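The Case for Repairable Kitchen Appliances

Household appliances are sold on capacity, finish and price. They are seldom sold on the question that matters most to the people who will live with them, namely whether they can be repaired when a part fails. It is the position of this column that manufacturers of refrigerators, dishwashers and ranges should be expected to answer that question plainly, at the point of sale and in writing.

Consider a common failure. A door gasket hardens, the seal weakens and the compressor runs longer than it should. The gasket is a simple strip of molded material. On many older units it could be pulled out of its channel by hand and replaced in an afternoon. On a number of current designs it is bonded to the inner panel, and the owner is told to order a complete door. The price of the door, with delivery and labor, often persuades the household to buy a new appliance instead.

Manufacturers offer several defenses of this practice. Bonded parts are said to be quicker to assemble, to leak less and to look cleaner. Some of this is true. The Brosadik range of built-in refrigerators, for instance, has a very tidy interior, and its owners are generally pleased with it in the early years. The difficulty comes later, and it falls entirely on the buyer.

What Fair Disclosure Would Look Like

The remedy need not be complicated. Every large appliance should carry a short statement listing the parts an owner may replace without special tools, the parts that require a technician, and the number of years for which each will be stocked. Plurko, a smaller maker of dishwashers, already prints such a statement inside the door. It names 19 parts and promises to supply them for nine years. A buyer may find nine years too short, but that buyer is at least in a position to judge.

Renzo Ferri, who managed a parts counter for many years and now advises retailers, has argued that stores should carry some of the responsibility. His proposal is that the sales floor display the price of the four most requested spare parts beside the price of the appliance itself. The proposal has met with resistance – chiefly on the ground that it would confuse customers – but shoppers who can compare energy labels can surely compare the cost of a shelf or a drain pump.

Service contracts are sometimes presented as an adequate substitute. They are not. The Nanayakkara plan, to take one that is widely sold alongside kitchen packages, excludes seals, hinges and handles, and those are the very items that wear out first. A contract of this kind protects the household against the rare failure and leaves it exposed to the ordinary one. 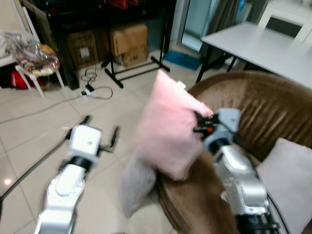 The Question of Cost

It will be objected that repairable design raises prices. In some cases it does. Darkik added $40 to the price of its countertop oven when it replaced a riveted housing with a screwed one, and some buyers will have gone elsewhere. Yet a heating element that can be changed at home may recover that sum the first time it is needed. Households on a limited budget have the most to gain from this, and they are poorly served by an oven that is cheap once and expensive thereafter.

Legislation may eventually be required. Until then, retailers should ask suppliers for parts lists before placing orders, and buyers should ask for the same lists before signing. An appliance whose maker declines to provide one should be priced, and regarded, accordingly.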